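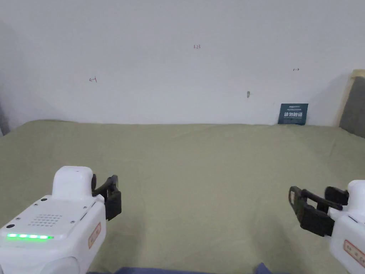

Both grippers over the green cloth, jaws open on the right-hand one. The placard against the wall reads 请勿触碰, "do not touch."

Print this page
E-mail this page

Two-Arm Bench, Gallery

Paavo Hakala and Vendula Vaněk have been putting this bench together in the shared workshop on Gikby since May. Paavo does the mechanical side and Vendula writes the control code. The project goes by Kandpal, after the folder the first drawings were saved in. The arms are meant to fold and sort small cloth items, working from both sides of one table.

Notes on the work at hand:

Grippers. White bodies, black jaws. The left unit has a perforated grille on top and a green LED strip near the front edge. The strip runs off its own 3 amp fuse after an early wiring mistake took out the main supply.

Jaws. The jaw pads were reprinted 2 times. The first set was too smooth and let thin cotton slide. Current grip force is set low, and Vendula wants to leave it there until the wrist calibration is finished.

Table cover. Olive-green cloth over the bench top. It wrinkles, and the code has to cope with that. Branislav Vrabec suggested clamping it at the back, which has not been done yet.

Wall marks. One small red arrow points left and another points right, with a handwritten "123" higher up. Please don't wipe them off.

Placard. Leave it at the back of the table, on the right. Anyone who needs the bench should ask Paavo first.

Still to do: cable guides for both arms, a second stop button within reach of the door, and a longer test with some 300 pick-ups in a row. The best run so far ended at 65, when a connector worked loose on the right arm.

Spare jaw parts are in the drawer marked Floltine. Return the 2 mm hex key to the same drawer.

Print this page
E-mail this page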